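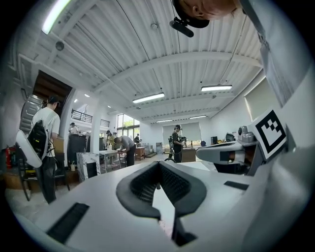
How often should I sweep and oil a concrete workshop floor that has been sealed?

Sweep it at the end of each working day and leave the oil off. Sealed concrete doesn't soak up oil, so it sits on top and makes the floor slick. A damp mop every two weeks is enough for most shops.

Sealing the floor the first time

Move everything out that you can. Heavy machines can stay if you work one half of the room and then the other, but let the first half cure fully before you roll anything back onto it.

Scrape off paint drips and glue with a floor scraper. Grease spots need a degreaser and a stiff brush. Let the degreaser sit for 12 minutes, scrub, then rinse with clean water. Old spots usually take two passes. Pour a little water on the spot when you think you're done. If it beads up, there is still grease in the concrete and the sealer won't stick there.

Fill cracks wider than a coin with patching compound and let it set overnight. Hairline cracks can be left alone.

The floor has to be dry all the way through. Tape down a square of clear plastic on all four sides and leave it until the next day. Fog or drops under the plastic mean you should wait longer. In our Drestdale shop we tested in April and had to wait three more days.

Put the sealer on with a short-nap roller, in thin coats. Start at the wall farthest from the door. Keep the air temperature above 50 degrees Fahrenheit while you work and overnight. Two coats are normal. A puddle left to dry will turn cloudy and peel, so go back over wet spots with a nearly dry roller.

Measure before you buy. Our back bay is 242 square feet and Bakari Mfaume bought for the whole building by mistake. Unopened cans kept fine on a shelf indoors.

Stay off the floor for a day, and keep carts off it for 3 days. Put felt or rubber under table legs.

Written by Mwanaisha Gachanja, August 2018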